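Manipulation Project, Handout 4: Reading Your Own Results

Please read before you come to the lab. Bring your trial log and the first draft of your claims page. Grading notes are near the bottom.

Why there is a handout on this

Last term's reports had a lot of confident sentences in them. "The arm can pick up a mug." "Our policy handles clutter." "The system is robust to lighting." I went through the logs behind those sentences and most of them didn't hold up. The teams weren't lying. They had watched their arm do something nice a few times and then written down a general fact about it.

So this handout is about the gap between what you saw and what you get to say. If you come out of it with a shorter report, good.

We use the Garow task set again this term. The two tasks that matter here are the capsule task (a coffee capsule and a mug) and the clear-the-front task, which I have cut down because people spent their whole budget on it.

1. What counts as the setup

Every report starts with a setup section, and it is usually the weakest part. "A table with household objects" tells me nothing. I want to be able to put the thing back together from your text.
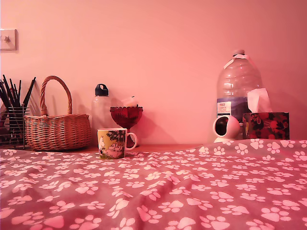 A setup section should let a stranger argue with your result. Take the light. If yours is strongly pink, as it is on this wall, then your vision model has been fed pink walls and pink whites, and a claim about "normal indoor lighting" is off the table. Say what color the light is. The same goes for clear plastic: a bottle you can see the wall through is a hard thing for a depth sensor, and if one is standing next to your mug you should tell me whether the arm ever had to deal with it or whether it was only standing there. Most of the time the honest answer is the second one. Clutter that sits in a row along the back and never gets in the way is scenery. Do not write "cluttered scene" on the strength of it.

Soft surfaces get their own line in the setup. A blanket has folds, and folds move. If you smooth it out between trials, that is a reset procedure and it goes in the report. If you don't, then your trial 30 was run on a different surface from your trial 1, and that goes in too.

Checklist for the setup section:

Surface, and whether it is rigid
Light color and where it comes from
Every object in reach of the arm, including ones you don't use
Which objects moved between trials, and who or what moved them
Camera positions, with a sketch
Start pose of the arm

2. What counts as a trial

A trial begins when the arm leaves its start pose and ends when it comes back or someone hits the stop button. That is the only definition I will accept. The version where you restart because "it was obviously going to miss" is how a 60 percent success rate turns into a 90.

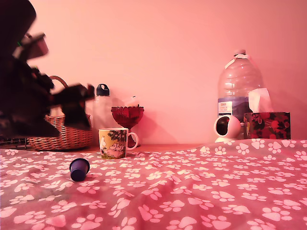
Number your trials before you run them. Write the number down, then press go. It feels silly and it is the best protection you have against yourself. One team in an earlier section reported 53 trials and had 53 rows in the log, with every stop marked and a word or two on each. Their success rate was poor and they got the highest grade in the room. Another team reported an excellent rate and could not tell me what the denominator was.

Partial credit for a trial is allowed only if you set the rule ahead of time. "Capsule touched the rim" is a fine category if it was on your sheet on day one. It is not fine if you thought it up after looking at the results.

3. Video is weak evidence

The Brostero viewer makes it very easy to cut a clip, and I half wish it didn't. A clip shows that something happened once. It says nothing about how often, and a single still says even less. A gripper above a mug could be arriving, leaving or stuck. I have seen all three captioned as "precise placement."

If you put a still in your report, the caption has to carry the trial number and the time within the trial. The sentence that refers to it can only say what the still supports. If the success happened four seconds later, cite the log.
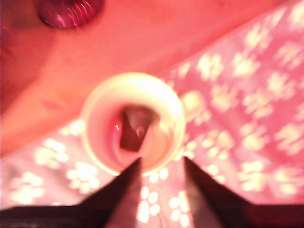

Be careful with the wrist camera in particular. It is close to the action and so it feels like proof. But it is often soft, it has no sense of scale to speak of, and whatever sits between the fingers looks perfectly lined up from there, even when the side view shows you are well off in height. Any claim about alignment needs two views. If you only recorded one, drop the claim or rerun.

There is also the question of what the model is using. Several of you want to write that the policy "recognizes the mug." How do you know? Perhaps it goes to the same spot every time. There is a cheap test: move the mug a hand's width and run it again without telling yourself it will work. Then swap in a plain mug. Then take the mug away. If the arm goes to the same place with no mug there, you have learned something, and I would much prefer to read about that than about recognition.

4. The word "autonomous"

Please stop using it unless you can say what the human did. Somebody resets the objects, smooths the cloth, decides when to start, picks which checkpoint to load. The Sugden write-up in the reading packet is a decent model here. It has a plain table of every human action per trial, and it is longer than the results table. I don't agree with all of its conclusions, but at least I can see how it got to them.

Teleoperated runs go in a separate log. If a run was mixed, with you taking over partway, it is a teleoperated run.
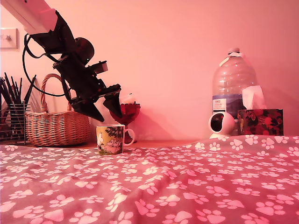

5. Before the lab

Take your claims page and do this to each sentence. Underline the verb. Ask which rows of the log it rests on and write the row numbers in the margin. If there are no rows, cross it out. If the rows all come from one afternoon with one object layout, add that to the sentence. "The arm placed the capsule in the mug in the layout shown, under the same light" is dull, and I will believe it.

Expect to lose half the page.

Grading

Setup section: 2 points
Trial log, complete and numbered in advance: 4 points
Claims page with row numbers: 4 points
Failure notes: 2 points

No points for success rate. People ask every term, and every term somebody still pads it.

Failure notes means a paragraph on each kind of failure, with your best guess at the cause and one thing you did to check the guess. "Noise" is not a cause. Neither is "lighting," unless you changed the lighting and ran it again.

Shared bench time

The Zarnirbridge bench is open from 9 in the morning. Sign the sheet by the door. Leave the objects where the layout card shows them, and if you change the layout for a test, put it back and note the change in the bench log so the next team doesn't build a result on your leftovers. Save raw recordings, not only the clips. Logs are due at the start of lab, and the claims page is due at the end of it, crossings-out included.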